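Cashing in a small pension from an old job – worth it? 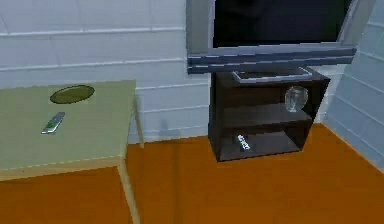

TV corner, green-topped table on the left

floramakes
I'm 58 and just got a statement from Hamel for a job I left in my twenties. The pot is $2,365. They'll pay it as a lump sum or I can wait and get $19 a month from 65. I'm leaning toward the lump sum and putting it toward the credit card.

wedbridge_bob
Don't. $19 a month for life adds up if you live to 90, and your family seems to!

Mhairi MacLeish
Disagree with Bob. Does it go up with inflation? Mine from Virkeck doesn't, and it'll buy a sandwich by the time I get it. What's the card balance?

floramakes
$1,576. And no, it's flat, I checked page two.

Mhairi MacLeish
Then clear the card. Ask about tax first though – they held back more than I expected on mine.

wedbridge_bob
Still say keep it. Cards get run up again, I've done it twice.

floramakes
Ouch, but fair. I could roll it into my Bromthorpe plan, only they want a $176 transfer fee??

pkl_in_june
Ask them to waive it. They did for my sister, took one phone call.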